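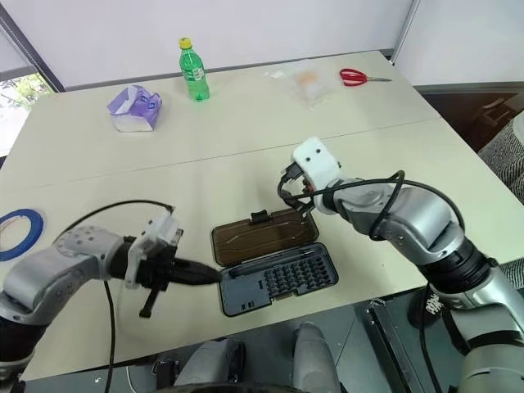 Sorting hardware and small tools: what do you all use?

Posted by pouran_z in Garage, Basement & Workbench

OK so I finally have a bench again after two apartments' worth of keeping everything in shoe boxes, and I want to do this right. Right now I've got screws, wall anchors, picture hooks, furniture leftovers and a truly silly number of hex keys. My old system was one big coffee can and a lot of swearing.

I can spend up to $200 on storage. Do I go with the little drawer cabinets that hang on the wall, or the flat cases with dividers that you can carry around? I do most of my fixing in other rooms, if that matters. Mostly door hinges and my mother's endless curtain rods.

gerardo_m wrote:

Flat cases, no contest. I had drawer cabinets for years and every time I needed something upstairs I'd pull out three drawers, carry them up, and then one would live on the kitchen counter until Easter. With a case you grab the handle and go.

I've got 4 of the Skoltier ones and the latches are still fine. Label the short end, not the top, so you can read it when they're stacked.

MarisaMancuso wrote:

Gonna disagree with Gerardo (again, sorry!). Cases are great until you open one upside down. I did that with a full case of finish nails and washers, on gravel, and I'm still finding them with the mower.

Drawers on the wall, and then one small carry box you load up for the job. You can see everything at a glance and you'll notice when you're running low on something. My Orkent cabinet has 50 drawers and I use nearly all of them. The bottom two rows are seeds, but still.

gerardo_m wrote:

Well yeah, if you don't close the latches it's going to dump. The gravel isn't the case's fault lol

gaspard.rey wrote:

Before you buy anything, dump the coffee can out on a table and do one rough sort. Wood screws, machine screws, anchors, mystery. I was all set to get a huge cabinet and then found out that most of what I owned was mystery. Threw out two thirds of it and haven't missed a single piece.

Also look at the inside corners of any box you buy. You want rounded ones. With square corners the last little washer gets wedged in there and you end up digging at it with a fingernail.

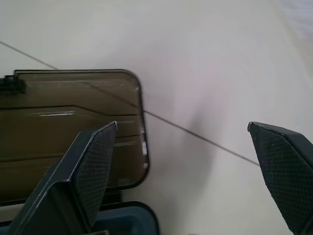 Rounded corners on the brownish see-through plastic one, back left.

MarisaMancuso wrote:

Agree on the corners, but I don't like tinted plastic. Give me clear. My eyes aren't what they were and the basement light is terrible — brass and steel look the same to me through anything smoky.

pouran_z wrote:

These are so helpful, thank you! Did the rough sort Thursday night and Gaspard, you were right, my mystery pile is enormous. What do you do with the hex keys though? I can't be the only one with a drawer full.

Concetta_V wrote:

Keep one good set in a holder and toss the rest. I know it hurts. I drilled a row of holes in a scrap of 2x4, wrote the sizes underneath in marker, and screwed it to the wall.

gerardo_m wrote:

Keep the long ones! They make decent hooks.

pouran_z wrote:

Leaning toward two cases and one small cabinet, so you both get to be right. Marisa, does yours hang on plain drywall screws or did you have to find studs?

MarisaMancuso wrote:

Studs. Please find the studs.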